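Notebook, dye bench
Jan 24, 2022

Madder again, and the hard water problem

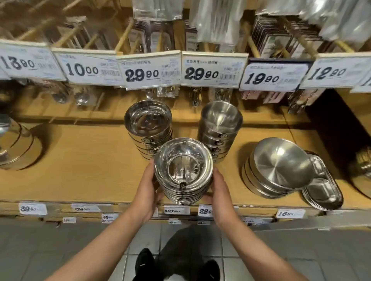
I finally sat down with the madder swatches from last week and I'm ready to say it: our tap water is doing half the dyeing for us. Same root powder, same wool, same alum, and the skeins from the tap bath came out a good solid brick red while the ones in rainwater are sort of a sad apricot. I had them lined up on the windowsill all morning and kept turning them over hoping I'd mixed up the tags. No such luck (I tie the tags on before the yarn goes in, with cotton, so they get a bit pink but they stay put). Everything from here on gets done in stainless, no more enamel with chips in it, and I'm after shallow bowls with a rolled rim that nest, like the stack in the picture, so the soaking skeins can sit spread out and the whole lot goes back on one corner of the shelf when we're done. The chipped enamel pot is going to be a planter. Bořivoj, if you want it, speak up before Friday.

What I did, for whoever picks this up after me. Skeins are the Bakance two-ply, the undyed one, 50 grams each. I scoured them in Pralness at the weak strength and rinsed until the water stopped looking cloudy, then once more. Alum at 12 percent of dry weight, cream of tartar at 5, brought up slowly and held an hour, left to cool in the pot overnight. Madder went in at equal weight to the wool. I soaked the powder in warm water the evening before and it smelled like a wet garden shed by morning, in a nice way.

Then the bath itself. I kept it under 65 C the whole time, or meant to. The left burner runs away with itself the moment you go and answer the phone, and skein 3 in the tap set saw 74 for a few minutes. You can tell! It has that brown cast across the whole thing, like tea got at it. I'm leaving it in the results anyway and marking it as cooked.

Bořivoj Vrabec came by in the afternoon and looked at the swatches for ages without saying anything, then asked if I'd tried putting chalk in the rainwater. I had not. He says his old workshop always did, a spoonful to the pot, and never measured it, which is no help to me at all but it's a very good idea. So that's the next round: rainwater plain, rainwater with chalk at two levels, tap as the control. If the chalk brings the red back then it's the calcium and we can stop arguing about the weather and the barrel lid.

On the subject of the barrel. It's picking up something from the roof. I ran a bit through a coffee filter and the paper came out gray. I don't think it's iron – a scrap of alum wool sat in it for two days and didn't go dull – but I'd like to know. For the next round I'm going to use distilled for one skein as well, just one, it's expensive when you go through it by the potful.

Ordering. The invoice from Kultisen came to 528 for the roots, the powder and the big bag of alum, and that should see us to April if we don't get carried away with the class. They sent whole root where I'd asked for chopped. I was going to complain, but then I put a piece through the old coffee grinder and the color off it is deeper than anything from the ready-ground bag. Slower though, and the grinder sounds like it's chewing gravel. I did it in three short goes with a rest in between and wore the mask. Please wear the mask, that dust goes everywhere and I had pink nostrils the last time.

Second and third baths: I did run the exhausts, just the tap set. The second one gives a coral I like more than the first, if I'm allowed a favorite. Third is a peachy nothing, pretty enough on its own but it won't hold up next to the other two in a stripe. I wouldn't bother heating a pot for it again unless there's leftover mordanted yarn hanging about.

Light test is going. I wound each color around a strip of card, covered half with foil, and taped them inside the south window. The lamp version is in the cupboard under the old Sokol timer, which read 2190 when I switched it on. I'm writing that here on purpose, seeing as the last time I wrote it on the back of an envelope and then mailed the envelope. I'll look at both sets when I look at them, no peeking under the foil please. It curls up and lets light in at the edges and then we get that fuzzy border and can't read a thing.

Wash test came out fine. Warm water, a drop of the same wool wash, white cotton stitched alongside to see what bleeds. The first-bath reds left a faint pink on the cotton, mostly loose powder I'd guess, as there were still bits in the yarn when I sewed it up. The coral left nothing I could see. I need to strain the bath better. An old pair of tights over the jug works well, or put the powder in the tights in the first place and tie a knot in it, but then I always feel like I'm getting less color out. Might test that too one day. Might not.

A word about stirring, as it came up again. I lift and turn, I don't stir. If you go round and round with the spoon you get felt on the outside of the skein and pale spots where the ties are. Looser figure-eight ties help more than anything. The ones I tied on the tap set were a bit tight and there's a light band on two of them, right at the crossing. In a sock you'd never notice. In a flat sample it's all I can look at.

pH, such as it is. Tap bath read a shade above neutral on the strips, rainwater a shade below. Those strips are old and the box has been open since before I moved benches, so I don't trust the numbers past the decimal point, or possibly before it. New strips are on the list. I tried a splash of vinegar in a jar of the leftover tap bath and it swung orange right away, and then a pinch of washing soda pulled it over toward raspberry. Lovely to watch, and I wasted a good twenty minutes making jars go back and forth. A bit of yarn dipped in the soda jar felt harsh once it dried, so I wouldn't do that to anything meant for a neck.

To do before the next round:
Weigh out the chalk, two lots, and write the weight on the bag
New pH strips
Mordant eight skeins, ties loose
Strain the rainwater through cloth first
Move the left burner pot to the right burner and leave the left one alone
Ask Bořivoj how big his spoon was

One more thing, the green notebook with the weld recipes is not on the shelf where it lives. I need the page on overdyeing with the coral, so if you have it at home, bring it in whenever you're next here.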